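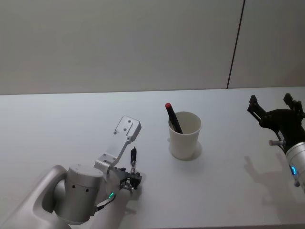
# About Movstead

Movstead is a small classroom and office supply business. We sell markers, pens, paper cups, desk trays, labels and plain white tables to schools, community halls, dance studios and anyone else who runs a room where people sit down and make things. Wanda Esposito started it from a spare room with a catalogue of 13 items. The catalogue now runs to 344, and we don't plan on making it much longer.

## What we do

Most of our orders are refills. A school sets up its art room at the start of the year, finds out which colours get used first, and comes back to us for those. Red and black whiteboard markers go fastest in nearly every order. We sell them singly as well as by the box, so you don't have to buy ten greens to get two reds.

We also put together table sets. A table set is whatever one table of people needs for a session: markers, scrap paper, a cloth, and a cup to stand everything in. We use paper cups for this. They stack flat in a cupboard, they can be written on, and when one gets inky it goes out with the recycling if your local council takes them. If you'd like something heavier, the Durnier range has desk pots in grey and white.

Tables are made to order under the Sopacua name. They come in two heights, both with a matte white top. Please measure your doorway before you order the long one.

## Who we are

Wanda looks after buying and school accounts. Balakrishnan Annamalai joined from a print shop and runs the packing bench, the website and returns. If you ring in the morning you'll most likely get Balakrishnan. In the afternoon it will be whoever is closest to the phone.

Zuner, our sister business, handles bulk paper and card. It shares our warehouse but keeps its own accounts, so a joint order will arrive with separate invoices.

## How we pack

Markers travel lying down, caps on, in a cardboard sleeve. Cups go in nested, with a paper collar. We don't use plastic fill. If something arrives crushed, send us a photo and we'll replace it on the next run.

## Ordering

Orders placed before 2 pm leave the same day, apart from tables, which take around 13 working days. Schools can order on account. Everyone else can pay by card or bank transfer.

We close for stocktake in June and the website stays open while we count. Orders made during stocktake are packed in the order they came in once we're back.

Catalogues are free and we're happy to post one. Email the office with your name, organisation and postal address.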